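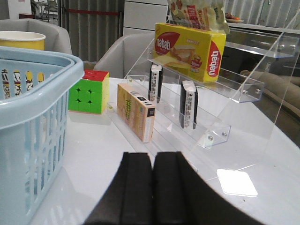
Fig. 1. Wrist camera view at the stepped shelf. Clear acrylic, glossy white table.

Week 6 notes: Learning to pick from one camera

Last week we had the arm picking blocks off a matte board, and lots of you asked what happens with real shopping. Today we find out, and I think it's the most fun lab of the term!

The method is called Areck. It takes the wrist view only (no overhead camera, no depth) and predicts a short chunk of motion, 17 steps at a time. It runs the first 11, looks again, and predicts a fresh chunk. Thiện Ông built our version on top of the Datitz code, and it trains overnight on one lab machine.

Look at Fig. 1 again and think about what the network has to sort out. You can see one snack package through the shelf in front of it, and there's a bright square of glare on the table. Depth sensors often struggle with clear plastic, so learning straight from colour images is well worth a try.

Results so far, 30 tries per setting:
Matte board, blocks: 25 good picks
Acrylic shelf, groceries: 17 good picks

A drop, sure, but I was thrilled with it. The Văn baseline managed 11 on the same shelf. Most of our misses were on slim packages standing upright, where the fingers came down a little too far forward and met the raised lip of the shelf.

Before the lab, read the Clekmont handout on action chunking (skip the proof) and sketch how you'd change the chunk length near a shelf edge. Bring your sketch, messy is fine. We start at 2 pm.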